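4.2 Surface preference in the home

Respondents in the Clulton survey were asked which kitchen surface they would choose if money were no object, and then which one they had. The gap between the two answers is where most household regret seems to live. Of the 98 households that returned the form, 80 named marble first. Many of them also said, a page later, that they disliked wiping things. We did not point this out to them.

Fu Mei-kuen's earlier work in Flasmont treats veining as a kind of camouflage – crumbs and coffee rings vanish into a busy pattern, and owners rate the counter as cleaner than it is. Our respondents agreed warmly, though few saw it as a confession. Figure 2 gives the type of stone they had in mind.

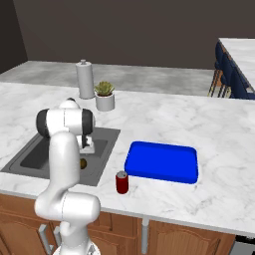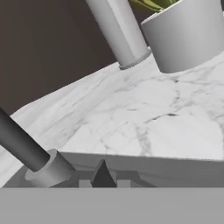
Figure 2. White marble countertop with gray veining, computer renderings.

Strong veins drew more comment than faint ones. Two respondents in the Patwary district called them "cracks" and wanted to know who would be paying. Others found the plainer stretches dull, and one wrote that a plain counter "looks like it is waiting for bad news." Age made little difference to these ratings. Cooking habits made more, and we take them up in Section 4.3, along with the matter of lemon juice.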